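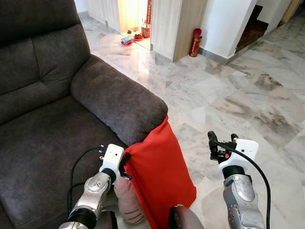 Stage and backline check, Nidora album launch
Venue: Ullunley Hall, main room
Checked: 5 October 2018, before soundcheck
Checked by: me (bass, and the one who got handed the clipboard)

I've used the same sheet since the July shows, with a few lines added after the one where the riser rolled. OK means I looked at it or pulled on it myself. FIX means it has to be sorted before anybody plays a note. WATCH means we can play but keep an eye on it.

POWER

1. Stage outlets tested with the plug-in tester – OK
All good except the one behind the drum riser, which showed no ground. I put red tape over it and told the house. Please don't peel the tape off to charge your phone!

2. Extension cords, no cuts or crushed spots – FIX
The long orange one has a nick near the plug end. It's coiled up and out in the van now, so we're one short. The house is lending us a black one.

3. Amps and keyboards on the same circuit – OK
Last time we had half the stage on one leg and the other half on another and the hum was terrible, plus the singer got a little zap off the mic. Everything up front runs off the left side box now.

4. Fog machine – WATCH
It's rated at 1,000 watts so it gets its own circuit, no sharing with the lights. Keep the fluid jug off the stage. Also the fog makes the floor slick right in front of the nozzle, so I'd like it pointed across the back wall and away from the singer's spot. 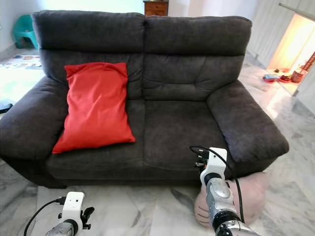 STAGE FLOOR AND RISERS

5. Drum riser wheels locked – OK (second try)
Three were locked when I got there and the fourth only looked locked. Give each one a kick, seriously. I then leaned on the thing with my whole weight and it stayed put.

6. Riser edges marked – OK
White tape on the front and both sides. Glow tape on the steps too, which I had left over from the video we shot for "Prulletti" (the one with all the mirrors, and I'm still finding bits of that set in my gig bag).

7. Cables taped or under ramps – FIX
The keyboard run crosses the stage right entrance at ankle height, exactly where we come on in the dark. I need 20 feet of gaff and somebody to hold the other end. Vocal cables are fine, they go straight back along the monitors.

8. Trip check with the house lights off – not done yet
I want to do this with everyone, right after soundcheck. We walk on, walk off, and walk on again for the encore. It takes two minutes and I will nag.

OVERHEAD

9. Backdrop hung properly – OK
The big Nidora cloth is on its own bar, tied at every eyelet. The fire tag is still sewn on the bottom corner and the house asked to see it, so don't cut it off however much it bugs you.

10. Lights and safety cables – OK
The house tech went up, I stayed down and held the ladder. One lamp on the front bar was missing its safety cable and now has one. I checked from the floor that I could see a cable on each fixture.

11. PA stacks strapped – OK
Straps are tight on both sides. The left stack sits a bit close to the fire door but the door opens all the way, I tried it.
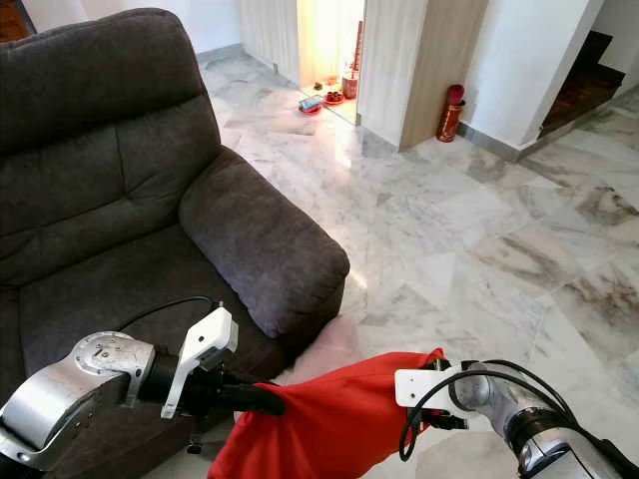 EXITS AND CROWD

12. Exit doors open from inside – OK
Tried all of them. The one by the merch table sticks, so you have to hit the bar hard. House knows, and they're going to plane it down before the weekend crowd.

13. Merch table clear of the exit path – FIX
We set up where we always do at Ullunley and it's too far over this time because we brought the extra shirt rack. Slide the whole lot toward the coat check. The Acuña folks (our openers) are sharing the table, so tell them as well.

14. Barrier – WATCH
It's solid in the middle. The far right section has a little wobble. I'd love it if the singer could skip climbing on that end during the last song.

15. Extinguishers in date – OK
One at each side of the stage, both in date, both with pins in. There's a blanket at the bar too.

EARS AND PEOPLE

16. Ear plugs – OK
Full tub on the merch table, free, help yourselves. I start packing mine away at 9 the next morning and I always find the same half-full tub, so please take some!

17. First aid kit – FIX
Out of the bigger bandages and the burn gel is past its date. I'm running to the drugstore between soundcheck and doors.
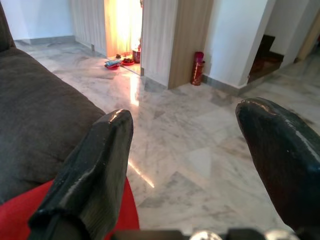
Gripper fingers over the marble floor

STILL OPEN BEFORE DOORS

Borrow the black extension cord (item 2)
Gaff the keyboard run (item 7)
Lights-off walk (item 8)
Move merch (item 13)
Bandages and burn gel (item 17)

If you fix one of these, put your initials by it on the paper copy. It's taped to the lid of my bass case, stage left.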